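Two-arm cell at the wash bench, what happens to the bench techs?
Posted in Workplace Automation, June 6, 2020

We run sample prep at our Kusumow site with nine bench techs. Management wants two-arm cells for the pouring and netting steps, starting in January. Throughput target is 147 transfers per shift. What changes for the techs, in practice? Job titles, pay grade, hours?

Rivera

Igor Oravec
We went through this at Flokska. Nobody was let go, but the job changed grade. Pouring and netting went to the arms. Techs now do setup, exception handling and log review, and the time standard had to be rewritten from zero. 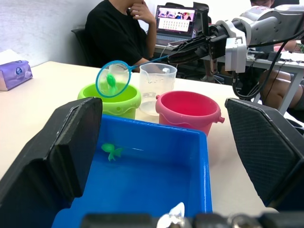
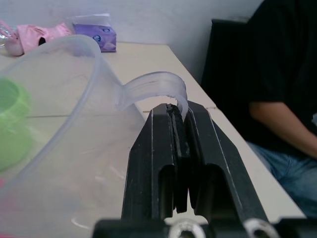

Staffing is where most of the argument will be. Our first plan had one tech covering three cells, and it failed on interventions: 52 in the first week. The work is mostly sitting, like the person in the black T-shirt beside the table, and that needs its own rest schedule. Anyone used to standing at a bench will report neck and back complaints within a month. Gripping clear jugs by the handle was our main source of stops, so log those separately. Get the new duties in writing before the cells are accepted.

pliswood_tech
Depends on your contract. Ours kept the grade, lost the overtime.

Marta K.
Check who signs for a bad transfer. At our plant it stayed with the tech on shift even when the arm did the pour. Took 100 days to get that clause changed. Also ask for paid training hours, they were not in the first offer.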